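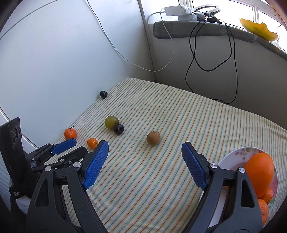

Striped cloth, cream with green and orange-brown.

Search this site Enter keywords Go

Textile Colour Assessor (part-time), Orkow Laundry Testing

Orkow tests household fabrics for colour loss and shrinkage. We require an assessor for a fixed term of 6 months, starting in February. The position is based at our Trira site and reports to Hamdia Alemayehu, laboratory supervisor.

Duties
Grade washed samples against the grey scale under standard light. Measure shrinkage in warp and weft. Record results for some 137 samples per month. Prepare cut pieces for the abrasion tester — training is provided.

Requirements
Normal colour vision, confirmed by a test at interview. Two years of laboratory or mill work. Ability to stand for long periods. Experience with striped and checked cloth is preferred, as colour bleed between adjoining yarns is graded separately.

Hours are 9 am to 2 pm. Parking is available at the rear of the building.

Send a résumé and the names of 2 referees to Cletus Baptiste, Staffing. Applications without referees will not be read.

Comments

Tomás Lobo: Is the colour vision test the hue tray or the plate book?

Cletus Baptiste: Both. Allow 40 minutes.

Jaime Barreto: Would mill work in Bragança count toward the two years?

Cletus Baptiste: Yes, with a letter from the mill.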